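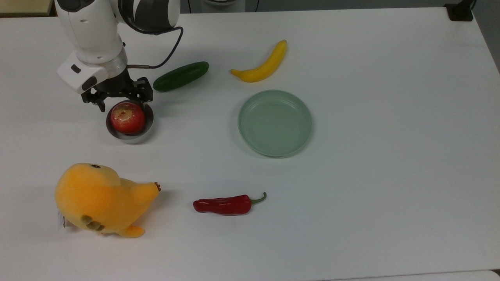 Is a cucumber a fruit? Don't believe everything you hear at lunch

Jul 28, 2022

Somebody has probably told you that a cucumber is a fruit. They may have looked very pleased with themselves when they said it. Perhaps they went on to say that a chilli pepper is a fruit too, and that a banana is a berry, and that an apple isn't even a proper fruit at all.

Should you believe them? Don't say yes too quickly. People pass on surprising facts because they are surprising, and they don't often check. Let's check.

What does "fruit" mean?

The trouble starts because the word has two jobs.

In the kitchen, a fruit is usually something sweet that you might eat as a snack or put in a pudding. A vegetable is usually something you eat with dinner. Nobody wrote this down as a law. It is a habit, and different families and different countries have different habits.

Scientists who study plants are called botanists, and they use the word in another way. To a botanist, a fruit is the part of a flowering plant that grows from the flower and holds the seeds. Sweetness has nothing to do with it. You couldn't eat some fruits if you tried, and you shouldn't try, as some of them are poisonous.

So when somebody says "a cucumber is really a fruit", watch out for the word "really". Who says the botanist's meaning is the real one and the cook's meaning is the wrong one? If you ask for fruit salad and get a bowl of cucumber and chilli, you are allowed to complain.

The cucumber

Ask a grown-up to cut one across the middle. There are the seeds, in a pale, watery ring. A cucumber grows behind a yellow flower on a trailing plant, and it belongs to the same family as melons and pumpkins. So a botanist calls it a fruit. The claim passes the test.

You may also hear that cucumbers are "just water". They are mostly water, more than nine tenths of their weight, but that isn't the same as just water. If it were, you could pour one.

The chilli

A chilli has a green stalk at one end and a hollow space inside with small flat seeds. It grew from a flower, so it is a fruit as well.

Here comes another thing people say: the seeds are the hot part. We don't think much of this one. The heat comes from a substance called capsaicin, and most of it is made in the pale, spongy part that the seeds are fixed to. The seeds get it on them because they sit so close. Please don't test this with your tongue, and never rub your eyes after touching a cut chilli. Water won't help much if your mouth is burning. Milk or yoghurt is better.

What about colour? Many chillies start green and turn red as they ripen, and lots of people say red ones must be hotter. That depends mostly on what sort of chilli it is. Some red ones are quite mild.

The banana

A banana is a berry. This sounds like the silliest claim of the lot, and it is the one we most wanted to be wrong.

To a botanist, a berry is a fleshy fruit that grows from a single flower's ovary (the part that can turn into a fruit) and has no hard stone in it. A banana fits. The tiny dark specks in the middle are what is left of seeds that never grew properly. Wild bananas can have big hard seeds, and they are a nuisance to eat.

A strawberry doesn't fit, whatever its name says. Cucumbers and chillies do fit, though many botanists have a special word, pepo, for berries with a tough rind like the cucumber's.

The apple

An apple is the awkward one. The seeds, or pips, are in the core, and the core is the part that grew from the ovary. Most of the part you bite grew from another bit of the flower, wrapped around the outside. Some books call the apple a "false fruit" for this reason.

We don't like that name. It makes the apple sound like a cheat. The apple still came from a flower and it still carries seeds, and plenty of botanists are happy to call it a fruit. The better word is "pome". Pears are pomes too.

Look at both ends of an apple next time you have one. The stalk is at the top. At the bottom is a dry, crinkly tuft, which is what remains of the flower.

So are there any vegetables?

Some people get carried away and announce that vegetables don't exist. Carrots are roots, lettuce is leaves, celery is leaf stalks, and "vegetable" isn't a word botanists have much use for. Fine. It is still a good kitchen word, and your carrots will still be on the plate when you have finished arguing.

Try it yourself

Choose 5 things from the kitchen. Ask a grown-up to cut each one open. Then write down:

Can you see any seeds, or the specks where seeds might have been?
Which end was joined to the plant?
Is there anything left of a flower?
What would a cook call it?
What would a botanist call it?

If your answer doesn't match what a book says, don't rub yours out straight away. Look again. Look in a second book as well. It might be that you missed something, and it might be that the book was keeping things simple. We have kept some things simple on this page too.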